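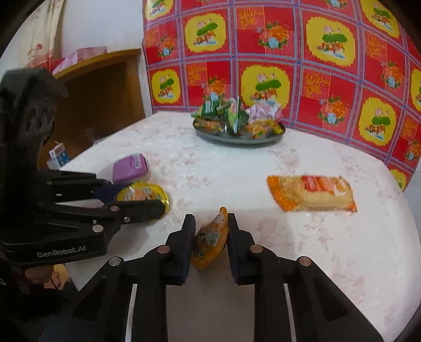 Snack parcel, the laying-out stage. October edition, best tablecloth.

Kamran Heydari
1/11 It's parcel time again, and as a few of you asked last year how I go about it, I thought I'd write it all down while the kettle's on. My cousin Soudabeh moved to Dostville for work and has been missing proper corner-shop snacks ever since, so every October I send her a box of them.

2/11 Everything goes out on the table first. I used to pack straight from the shopping bags and always found something left behind the bread bin a week after posting (one year it was the very thing she'd asked for, and I had to ring and confess). Now nothing goes near the box until I've had a good look at it.

3/11 The cloth is the white one with the faint pinkish flowers, which came from my aunt and has been through more washes than I'd like to think about. It's lovely for a job like this, as you can spot a little packet on it straight away, and it makes the whole business feel a bit like having company round.

4/11 I do seem to have a weakness for orange and yellow packaging! The small packet, the round pouch, the long bag, all of them. I promise I don't shop by colour, but put me in front of a shelf at Kazemi and my hand goes to the sunny ones. Thank goodness for the purple box, or she'd think I'd gone to one shelf and come home.

5/11 Now the order. Boxes first, lying flat at the bottom, so the purple one is the foundation of the whole thing. I've tried it the other way up, with the soft things underneath, and got a very kind message from Soudabeh about crumbs.

6/11 Then the long bag along one side. I think of anything in that shape as noodles and treat it accordingly, meaning very gently, with a tea towel folded beside it. She gets the tea towel as a present, so that's two jobs done. Last year's had lemons on it and she says it's too nice to dry up with.

7/11 Round pouches are the awkward ones, bless them. They won't stand up and they won't tuck into corners. Mine go flat on top of the box, printed side up, so there's a nice picture looking back at her when she lifts the paper off.

8/11 Little packets are for the gaps, and I save them till the very end. Stand them on their edges and you'll get far more in than you'd think. I have been known to take three out and start again just to fit one more, and my tea has gone cold every single time.

9/11 Cartons I'm still undecided about. If it's got anything in it that might leak, it goes in a freezer bag, tied, and then into another freezer bag. A bit fussy perhaps, but I'd sooner be fussy than post her a puddle.

10/11 Weight is the part I always get wrong. I try to stay under 2,000 grams, and the kitchen scales said 1,292 for last year's, so I've been telling myself there's room for a few extras. There's a sesame thing at Nolach I've had my eye on. Does anybody know if they still do the small size?

11/11 Oh, and a letter on top, always, even if it's only about the neighbours and the weather. Soudabeh keeps hers in a drawer and forgets all about the sweets. Right, the kettle's boiled. If you've got a favourite that travels well, pop it underneath and I'll look for it in the morning before I tape up the lid x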